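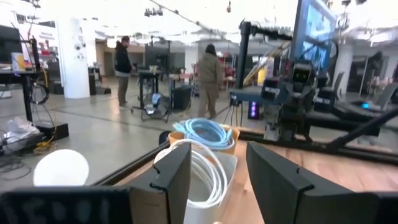 # Mevance cable sorting kit, rev 2

Bins, cables, fingers and the trained policy from the Koludport work, now as one kit. Bench not included. Arm not included either, check the mount sheet first.

**What it's for:** repeating our result on picking coiled cables and putting them in containers, wrist camera only. No overhead view, no depth. Labs have been asking since the write-up went round so we boxed it.

## In the kit

- white plastic bins with the oval handle cutout
- cables: light blue, white, beige. All coiled, twist ties supplied
- one pair notched fingers, black
- demonstration set, 3000 episodes, on a drive
- policy weights + the training config
- printed layout cards

Bowls not supplied. Any kitchen bowl will do, we trained with a few.

## Method, short version

Teleoperated demos, then one policy for everything. Cables start on the table or already in something, order shuffled every episode. Task given as a line of text ("blue cable in the empty bin"). Hanna Moroz did most of the driving, Demyd Pasichnyk wrote the relabelling step, and that's the bit that made the differnce. Each demo gets cut at the grasp and the release, and the halves are trained with their own text as well as the full one.
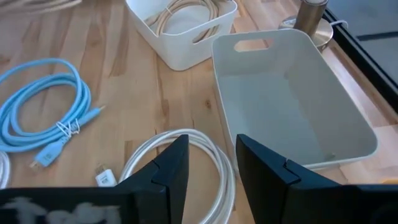 Loose coils are the hard part. A tied coil lifts as one piece. An untied one drags, and a plug end can catch on the bin rim on the way over. Go in from the side of the coil away from the plug. The demos are consistent on this so please keep to it if you add your own.

White cable into white bin is still the weakest pair. Low contrast from the wrist, especially in direct sun. Blinds help. Retraining with mixed light helped more.

## Results

Test set was 753 trials, layouts not seen in training. Scored as placed only if the whole coil is inside, loops over the rim allowed, plug on the table not allowed. Full table comes on the drive, split by cable colour and by container. Without relabelling the policy gets the right cable but often picks the wrong container. Uchenna Onyeka re-ran that comparison on 3 seeds, same pattern each time.

Not tested: wet cables, anything thicker than a normal USB lead, two arms at once.

## Fitting

Fingers go on with the four screws in the bag. Do them up by hand first, then re-run the camera calibration. Old calibration files will load without a warning, dont use them.

## Ordering

Through Kuzmenko, ask for the Mevance kit rev 2. Spare fingers sold in pairs. Rev 1 owners can get the drive on it's own, the bins haven't changed. Next batch June.

Questions on the data to Stefaniia Panasiuk, everything else to the order desk.

Page updated March 7, 2020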